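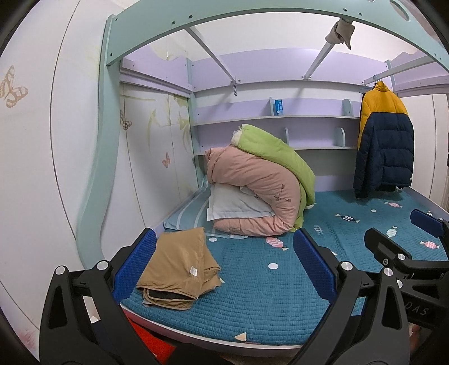
So the question I keep coming back to is bed making. Not vacuuming, we've had little round vacuums forever and mine mostly eats socks. I mean a kid's bed, the lower one in a bunk or loft setup, where you have to duck under the rail and crawl halfway in to get at the back. Can a machine do that yet? I've been reading whatever I can find, and my answer for now is sort of, slowly, and please don't throw out your own two hands!

Folding is where things look best to me. Give a two-finger gripper something that's already a neat rectangle, like that tan bundle on the teal quilt, and picking it up and moving it seems pretty doable. A pink comforter rolled up in a heap with a green blanket draped over it is a whole other animal. Where's the corner? Which layer did you grab? I have trouble with that one myself before coffee.

My brother-in-law works in the laundry at Rowlands (a hotel, 50 rooms, lots of sheets) and they had a demo in November from a company called Puneo. Their machine folded a bath towel in 4 minutes. He does one in the time it takes to complain about the machine. But it did 3 towels in a row with no help, and he admitted he was impressed, and he's not an easy man to impress.

What I'd love to see is somebody try a pillow. You squash it and it changes shape, you let go and it changes again. And then a puffer jacket on a hanger, all slippery, with the hook over a rail! My friend at Dikow, the packing place, says their arms are great with boxes and hopeless with anything in a soft bag, so I guess jackets will be a while.

Anyway, I'd pay real money for something that strips and makes the beds on Saturday, even if it took all morning. It could have the shelves at the back, too. I always bump my head getting to those.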